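Section 5. Setting up a book listing in Sikier

Read section 4 first if you haven't made a seller account. This part covers one title, one edition. Climate and energy titles get an extra step (step 6), everything else skips it.

Before you start

Have these ready:
ISBN of the edition you're selling, not the hardcover if you're selling the paperback
Cover file from the publisher
Price, page count, binding
Publisher blurb, plain text

Step 1. Open a new listing

Catalog > New > Single title. Paste the ISBN, no dashes. Hit Look Up. If Sikier finds the book, most of the fields fill in by themselves. Check them anyway. Translated editions come through with the original title about as often as not.

Note: no match usually means a typo. Try again before you pick Enter Manually. Manual records can't be merged later.

Step 2. Fix the title and subtitle

Title in the first box, subtitle in the second. Don't run them together with a colon, the shop page adds its own. No all caps.

Step 3. Set price and shipping

Type the price as a whole number. No currency sign, that comes from your shop settings. Free shipping kicks in at 145 unless you changed it under Shop > Shipping. A book priced at 95 will show the "add more for free shipping" line on its page, and you can't turn that off per title.

Delivery window: pick 2 to 5 business days for stock you hold. Anything coming from the Gallance warehouse needs Supplier Stock checked instead, and then the window is filled in for you and grayed out.

CAUTION: Changing the delivery window on a live listing changes it for open orders too. Customers get an email. Do it before you publish.

Step 4. Add the blurb

Paste as plain text (Ctrl+Shift+V). Pasting from Word brings in hidden formatting and the preview breaks. Keep review quotes out of the blurb, they have there own box further down.

The first two sentences show in search results. The rest sits behind Read More. So put what the book is about up front and leave the prizes for later. 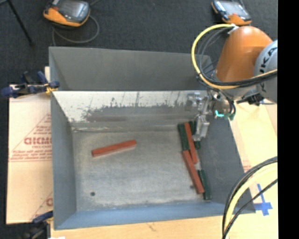 Step 5. Pick formats

Check every format you sell: hardcover, paperback, e-book, audio. Each one needs its own ISBN. Link them with Also Available As, or shoppers will see separate books with no connection between them.

Note: e-books have to go through Fovel. If the e-book box is missing, your Fovel account isn't linked. See section 9.

Step 6. Climate and energy titles only

Set Subject to Environment, then choose a shelf. Policy, Science, Technology or Personal Action. One shelf only. A book on heat pumps goes in Technology even when half of it is about tax credits.

Fill in Data Year if the book leans on emissions numbers. Use the year of the data, not the year it was printed. Leave blank if you can't find it.

Step 7. Preview and publish

Click Preview. Look at the phone view too, long subtitles wrap badly there. Author names with accents (Nedeljković, for one) should look right in both views. If you see a box or a question mark, retype the name by hand, don't paste it.

Then Publish. The page is live right away but search can take until the next mornign to pick it up.

CAUTION: Unpublish keeps the reviews. Delete doesn't, and support can't get them back.

If the cover doesn't show, go to section 6.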